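October 2023

The annual review of household cleaning supplies has been completed, and the results are recorded on this page for readers who follow the Fleltcombe house notes. The previous review took place in March and dealt chiefly with the pantry. The present one concerns gloves, basins, and the cupboard beneath the utility sink.

It had been evident for a considerable time that the glove supply was in poor order. Gloves were stored in three separate locations: the sink cupboard, the garage shelf, and a drawer otherwise reserved for candles. Single gloves had accumulated in each. When all of them were brought together, the total came to 27, and almost half had no partner.

The following rules were adopted for deciding what should be kept:

- A glove with a split or a sticky palm is discarded.
- A single glove in sound condition is kept for one season, for use with paint or shoe polish.
- Matching is by hand and size. Color is not a requirement.
- Garden gloves are kept in the garage and do not enter the kitchen.

The third rule was the subject of some hesitation. It had long been the custom of this household to insist on identical pairs, and several serviceable gloves had gone unused for that reason. A left and a right of different shades will clean an oven equally well, and the custom has been withdrawn.

Small gloves presented a separate question. They are needed when younger relatives visit and wish to help with the dishes, and they are invariably missing at that moment. They will now be stored in the same place as the adult sizes, in a bag of their own.

As to purchasing, the household has relied on the Evex brand for six years and will continue to do so for heavy work. A lighter glove from Foltov was tried over the summer. It was comfortable, but the cuff was short and water entered freely. The Mthembu hardware store on the main road carries both -- the Foltov only in packs of two -- and its prices have been steady.

Basins were considered next. The old white basin had cracked at the base and has been retired. The pink one with the gray rim has been retained for gloves and hand washing, as it is light and has a handle slot that allows it to be hung.

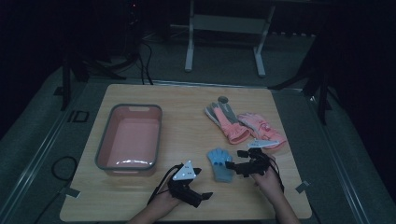 Gloves are to be rinsed on the outside before they are taken off, then turned out at the cuff and left to dry overnight. They should not be folded while damp. A dusting of cornstarch inside is permitted in warm weather.

The candle drawer has been returned to its original purpose. The garage shelf remains outstanding, together with two boxes of sponges of uncertain age, and will be addressed when the weather allows the door to stand open.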